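Hand guiding or remote: what worked for taking a PC apart

I have been putting off writing this one up for a while, so parts of it are from notes and parts are from memory.

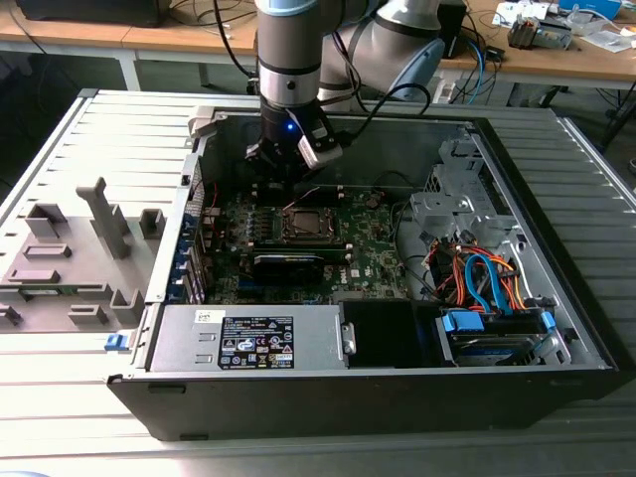
The job is taking old office computers apart without wrecking the bits that are worth reselling. Susus, the small recycling shop I work with, gets towers in batches from offices that are replacing everything at once. The memory, the drive and sometimes the graphics card are worth pulling. The rest goes by weight. A person with some practice can strip a tower quickly, but it is dull work and people don't stay long.

We wanted to see how much of it an arm could learn from being shown. We did not plan to write motions for each model. There are too many models, and even two towers of the same model turn up with the cables routed differently, depending on who last had them open.

So the first question was how to show it. We tried two ways.

The first was hand guiding. You put the arm in its free mode, take hold of it near the wrist and move it through the task while it records its joint positions. I liked this at first. You can feel where the arm is stiff and where it is close to the end of its reach, and you never ask it for a pose it can't get into. For reaching down into a case and lining up over a part, it is good.

It has problems once you are down inside the metal. Your hand is next to the gripper, so you block your own view and the camera's view too. The camera problem is worse. We recorded a full set of demonstrations this way in March and a lot of the images had my knuckles in them. The policy trained on those was poor, and I think it had learned to expect a hand. The other problem is that you push with your own arm without noticing. When I pulled a drive out by hand guiding, part of that pull was me, and the recording didn't include it. On playback the arm did the same motion with less force behind it and the drive stayed put.

The second way was remote control. Hsiu-ying Lu built us a small leader arm, a scaled copy with the same joints, and you move that one while the real arm follows. She calls it Stindari. You sit a little way back and watch both the case and the camera feed. Nothing of you ends up in the images, and whatever force gets applied is force the real arm applied.

Remote is slower to learn. My first tries were bad. I had no feel for contact, so I would press a part down into the board when I meant to be just over it. Sérgio Salgado picked it up much faster than I did. His advice was to stop watching the case directly and use only the wrist camera for the last stretch. That helped. It also makes sense for the training, as the policy only gets the cameras anyway, and if I can't do the move from the camera view then I shouldn't expect it to.

Some things I would tell anyone starting on this:

Lay the tower on its side and take the side panel all the way off before you record anything. We wasted time trying to include the panel in the task. It is a separate problem and a person can do it in seconds.

Go slowly over cables. The thin ones near the drives catch on the fingers. If you snag one in a demonstration, throw the demonstration out, even if you got the part. I kept a few of those early on and later saw the arm make the same little sideways drag I had made.

Start each run from a slightly different place. I got lazy and started from the same pose every time, and then the arm was lost whenever it began anywhere else.

Record some recoveries. Come in off to one side on purpose, stop, back up, come in again. These felt like a waste of an afternoon and they made more difference than anything else we changed.

For numbers, we have 50 hand-guided demonstrations and 56 remote ones, all on the drive task. With the policy trained on the hand-guided set, the arm got the drive out 2 times in 50 tries. With the remote set it was 23 in 50. I know that is still under half. Most of the misses were at the grasp, with the fingers closing a little too high, and a few were cases where a cable lay across the drive and the arm stopped above it and waited.

I haven't given up on hand guiding. We still use it for the approach, where my hand is well clear of anything the camera needs, and then switch to the leader arm for the part inside the case. Joining the two halves is clumsy. There is a small jump in the recorded positions at the switch and I have been smoothing it by hand, which I don't want to keep doing.

Memory modules are next. The clips are the hard part, because you have to push them open without leaning on the board. Hsiu-ying wants to try narrower fingertips first and she has a pair printing now. I'll post the fingertip files once we know whether they hold up.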